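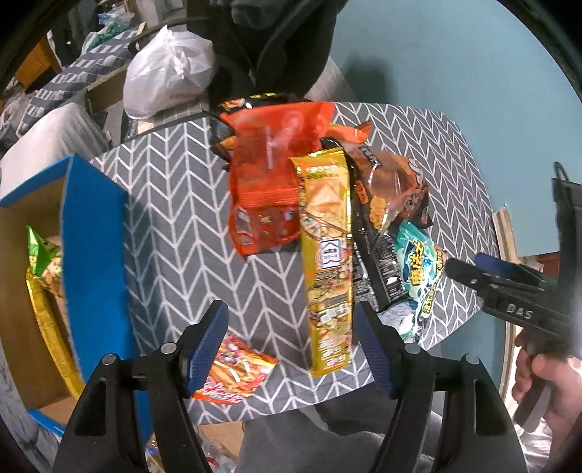

Snack Table, Studar Community Rooms
Gallery page, updated 27 Aug 2021

The Studar Community Rooms hold a shared snack table each August for members of the reading and language groups. Members are invited to bring packets from shops they know well, and the contents are sorted, labelled in English where necessary and divided between the groups. The table was arranged this year by Princess Sarmiento, with labels prepared by Reynaldo Dizon. The notes on this page are intended for members who were unable to attend and for those who will be asked to contribute next year.

The mixed pile
Crackers, sweets and savoury snacks were placed together on the grey chevron cloth before sorting. The clear pouch of round golden crackers has a cartoon face on the front, and the long yellow bag carries pictures of crackers along its length. A cardboard box with bright blue edges stands at the left.

Smaller packets
A small orange and red bag and a small white packet with light blue printing lay among the larger items. Members are reminded that small packets are easily overlooked and should be placed in the front row of the shelf.

Labelling
Each packet receives a paper label giving its name in English, the main ingredients and any allergens stated by the maker. Labels are fixed to the back, leaving the printed front clear. Where a translation is uncertain, the packet is set aside until a second reader has checked it.

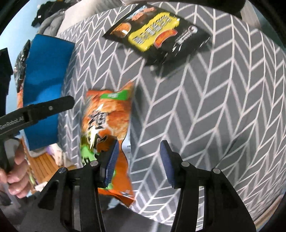
The orange bag has a picture of golden-brown, crusty pieces on its upper half, with large lettering across it and a bright green strip near the top. It has been entered in the savoury list.

Sharing out
The Ritier Room and the Azimi Room receive 2 shelves each. Opened packets must be closed with a clip and finished within 4 days. Unopened packets may be kept until the date printed on them.

Contributions for next year
Packets should be sealed and in date when handed in at the Stesden Street desk. Home-made food cannot be accepted for the shared table. A copy of the full label list may be requested from Reynaldo Dizon at the same desk.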